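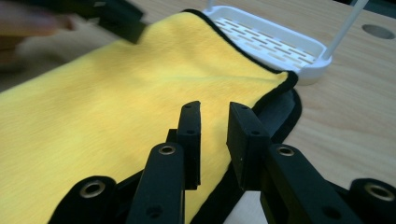

The question I spent most of February on was whether a folding policy does better when it is trained to predict where the edge of the cloth is, as well as how the grippers should move. The data comes from people folding with a pair of hand-held grippers, one in each hand, with a camera on the gripper. We used yellow towels with a black binding for the first round – the dark line against pale wood is easy to pick out, even where a corner has folded over and shows its underside. That made labeling the edge quick.

We had 670 demonstrations after throwing out the ones where tracking dropped. Sharon Were trained two versions on the same data. One predicts gripper motion only. The other has a small extra output that marks the edge nearest each gripper, and that output is ignored at run time. Everything else was kept the same, including the number of training steps.

On the bound towels the version with the edge output finished 93 percent of its folds. The plain version was 9 points lower. Most of the difference was in the first grasp. The plain version tended to close too far in from the edge and pick up a pinch of the middle, and it rarely recovered from that.

Plain towels with no binding are a different story. Both versions got worse, and the gap between them almost closed. My guess is that the extra output learned "dark line" and very little about cloth edges in general.

The next set, which we are calling Cullora, mixes bound and unbound towels in several colors. Labeling the unbound ones by hand is slow, so I don't have a date for it yet.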